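We finished the full inventory at the Trellumton library in June. It's the first one since the records were moved to Clumeo. A few people asked how it works in a small library, so I'm putting it in a thread.

The catalog said we owned 3,208 items. We found 3,201. I was expecting a bigger gap.

How it works: Clumeo makes a list in shelf order. One person reads the call number out loud, the other has the list and a pencil. We tried doing it with just the scanner and it was slower. Our old barcodes are on the inside back cover, so every book has to come off the shelf and be opened.

We started with nonfiction at the 000s and left picture books for last. I would do it the other way next time. Picture books are thin, the spine labels are tiny, and by then we were tired.

Also, dust before you count. If you do it as you go, you lose your place in the list every few minutes. Go top to bottom, pull the books forward an inch, and get the back of the board too.
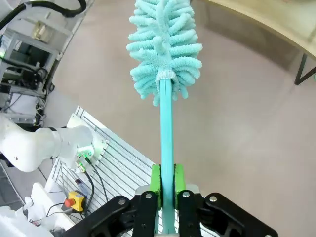 Turquoise duster, fluffy end up.

The feather kind just moves it around. Microfiber holds on to it, and you can wash the head in the sink with dish soap. Let it dry overnight before you put it anywhere near paper.

Back to the count. 57 books were on the wrong shelf. Most of them were one or two spots off. The worst was a plumbing manual in the middle of poetry.

If you use the library and you're not sure where a book goes, please leave it on the cart. I would much rather put away a full cart than look for one book.

On the first pass we had 31 missing. A second walk through the building brought that down to seven. They were behind other books, in the book drop bin under the liner, in the craft cupboard, and in the lost and found, which I now check every week.

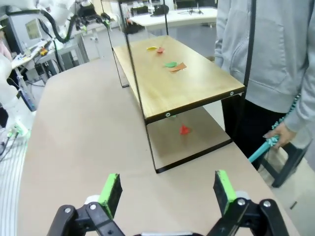

Second walk rules, if they help anyone: no list, no call numbers. Write the missing titles on one index card with the color of the spine if you know it, and look for those. You see different things when you aren't reading numbers.

The seven that are still gone: two cookbooks, a dog training book, one volume of a set on the Civil War, two mysteries, and the 1980s driving atlas. I don't know who would want the atlas.

We keep missing items in the catalog for a year with a "missing" status. After that the record comes out. Two of the ones listed missing last time were returned this spring, so the year is worth it.

Now the part I really wanted to know. Clumeo can show anything with no checkouts in the last ten years. That list came to 882 titles. More than a quarter of the collection.

Before anyone gets upset, we are not throwing out 882 books. Local history stays. Reference stays. Anything hard to find in the county system stays. A lot of the rest gets used in the building and never checked out, and the software can't see that. 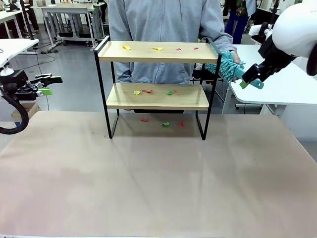
To get at that in-house use, we're asking people not to reshelve for the next two months. Leave what you read on the table. At closing we scan it as "used here" and then put it back. Bultdale did this for a season and ended up keeping a lot of books they had planned to pull.

Bultdale is also where I got the pencil tip. Pen marks on the shelf list look final. Half of my "missing" marks had to be erased.

What does get pulled first: health books more than ten years old, tax guides, computer manuals for programs that are gone, and travel guides with prices in them. Those can do harm if somebody relies on them. A novel from 1974 isn't hurting anybody.

Condition is separate. Mold goes out the same day, in a sealed bag, no discussion. Loose pages go in the repair box. Torn jackets get a new cover if the book is still being read.

We did find some good things. There is a whole row of county farm directories I had never opened. The Ó Dálaigh donation, which came to us in boxes before my time, has a set of railroad timetables that was cataloged as "misc. paper." It has its own record now.

Miklós Csonka, who has borrowed every mystery we own at least once, went over the mystery section for me from memory. He was right about both missing ones. He also told me that three of our series are shelved out of order because the spine labels use the wrong volume numbers. He was right about that too.
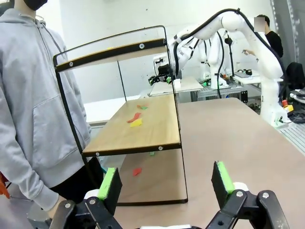

Relabeling those three series took one afternoon. If you read in order and you got confused in the last few years, that was our mistake and I'm sorry about it.

Time, because somebody always asks: nine mornings with two people, 8 to 11, before we open. We stayed open normal hours the whole time. Anything checked out counts as found, so you don't have to call it all back in.

Next up is the DVD cabinet. Those were left out of this count. The discs are kept behind the desk and the cases are out front, so they need to be matched one by one. I plan to start once the summer reading signups slow down.

If you think you might have the atlas or one of the cookbooks at home, put it in the drop. There is no fine and you don't need to leave a note.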